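Call for Participants: Working Group on Good Practice for Two-Armed Robots in Shared Rooms

Osum invites applications to join a working group that will draft a code of practice for two-armed robots used in rooms where people are also present. The finished text will be offered to member sites, including Ajayi and Ullance, for adoption next June.

Background

An internal review of 1061 incident and near-miss entries found that most sites have written rules for fenced machines, while few have rules for arms that work at ordinary tables. The group will address reach limits, cable routing at the wrist, personal items left on work surfaces, and the distance kept between moving arms and seated persons.

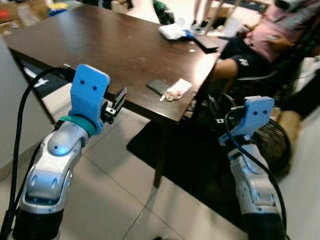 Who May Apply

Applications are welcome from operators, safety officers, maintenance staff and teachers of technical subjects. Applicants must have logged more than 500 hours in the operation or supervision of robot arms. Experience in writing standards is helpful and is not required. Employees of Nenari, which supplies the test site, may apply but will not vote on the final text.

Terms of Participation

The group will have 8 members. Each member is expected to give 36 hours in total, including two visits to the test site. Travel costs will be repaid at the standard rate. Members must declare any financial interest in a maker of robot arms or grippers.

How to Apply

Send a one-page statement and a record of relevant work to the Osum standards office. Applications must be received by Aug 10, 2021. Incomplete applications will be returned without review.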